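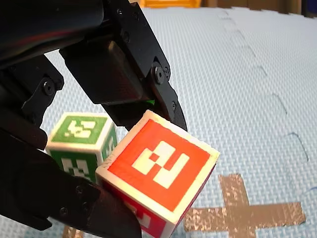
A red-and-white cube over a light blue foam mat.

I bought my first real winter hat in March, which tells you how slow I am with accessories. It's a plain gray wool beanie from Stollent, and I've worn it so much that my sister asks if I sleep in it. I love it! And it has made me think we spend our clothing money in the wrong order.

Most of us buy the coat first. We save up, pay 190 dollars, then grab whatever hat and gloves are hanging by the register. But the hat sits right next to your face. It's what people see when you say hello, and it's what your ears have to live with all winter.
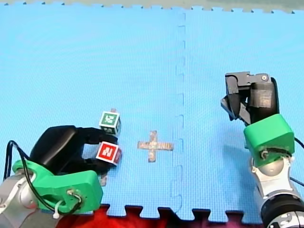 Gloves are even better. Marjatta Pitkänen, who taught me to knit, owns four pairs and picks them the way other people pick earrings. Her mustard ones with a brown coat - wow. I tried the same thing with an old navy jacket and a pair of green Mesis gloves, and two people at work asked if the jacket was new. It's nine years old.

So next fall, try starting small. Get the hat you really want, then the gloves, maybe a scarf if there's money left, and give the old coat one more year. Mine just needs a button.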